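Sorting the snacks is still the hard part

by Philomena McGrath

The usual question about household robots is whether they can do the dishes. I think it is the wrong place to start. Plates are rigid, heavy enough to stay put, and mostly the same shape. A better test is the bag of groceries that has to be put away, and in particular the packaged snacks.

In November I compared notes with an engineer at Statham, where a packing cell moves boxed goods from a belt to a tote. Boxes are close to solved. Pouches are the reason the cell still has a person standing beside it. A pouch has no fixed outline. Squeeze it and the contents shift; squeeze it harder and the crackers break. Clear film reflects whatever light is in the room, and depth sensors read it badly.

The task can be set up on any table: mixed packets, one basket, two fingers.
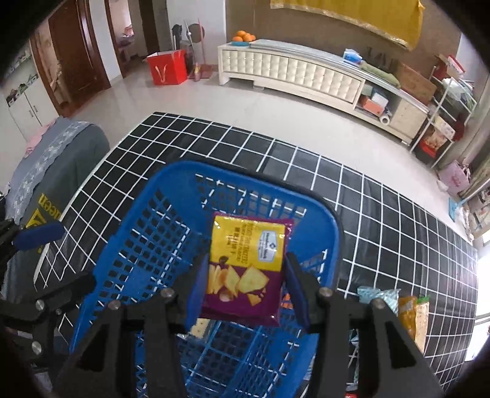
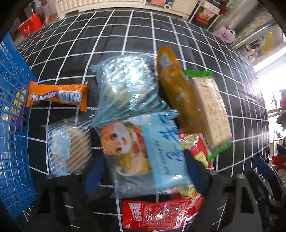
What the gripper has to get right

Finding the edge comes first. Where packets overlap, the visible part of a wrapper may be a corner, and a pull on that corner can bring two neighbors with it. People deal with this by nudging the pile before they commit to a grip. Most control software I have seen treats a nudge as a failed grasp.

Force is next. A long stack of crackers and a puffy bag with one bun in it need different handling, and the film alone does not say which is which. Padded fingertips forgive a good deal, but they do not replace a sense of slip.

Release gets the least attention. Letting go over a basket is easy. Letting go so that the next 20 items also fit is a planning problem, and few demonstrations run long enough to show it.

What the numbers would have to be

Ahn and Rolley both advertise arms for the home. Neither spec sheet gives a figure for soft packages. Suppose a machine places 19 packets out of 20. On a factory floor, that means a stoppage every few minutes. At home it means a packet on the floor each time the shopping is done, and someone bending down to get it. I would not pay for that. At one miss in 100 I would consider it, provided the misses were drops and the crackers came through whole.

Speed matters less than vendors assume. A kitchen machine that takes 33 minutes over one bag is acceptable if it can be left alone. One that takes five and has to be watched has saved no labor.

My answer to "yet" is no for the house and partly for the shop floor, where the mix of goods can be restricted. I would change it for a single uncut recording of a full bag of mixed snacks, unpacked and sorted in an ordinary room with the window uncovered. Oltomlow has said it will publish one. I have asked for the failure log to go with it.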